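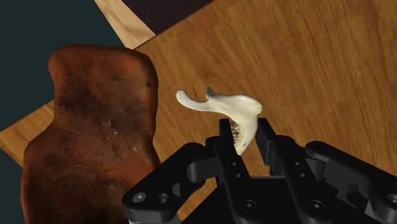 Slide 1. Grasp rules for the Prumus sim set. Start with the rule people argue over most: a grasp gets logged as good only if both fingers touch the part of the object named in the task sheet. With the jawbone, the sheet says lower end, and the two central fingers are on either side of it, so the contact box gets ticked. The toast is a separate matter. One outer arm overlaps it from this view, and overlap in a view is not a collision. Check the contact log before you mark one.

Slide 2. **Clutter**
- Leave neighboring objects where the seed put them.
- No moving the bread to get an easier approach.
- If the gripper touches a neighbor, mark the run, keep it.

Slide 3. **Numbers** (read these slowly)
- 2000 runs per release
- 60 pulled for hand review
- Shufen Hou and Deming Lei review separately, then compare

Slide 4. **Naming**
Use the object name from the sheet. "Mandible," never "bone" or "hook." Brekum had three names for one mesh in February and we had to relabel 300 runs.

Pause for questions. Send anything on force limits to Shengli Zou.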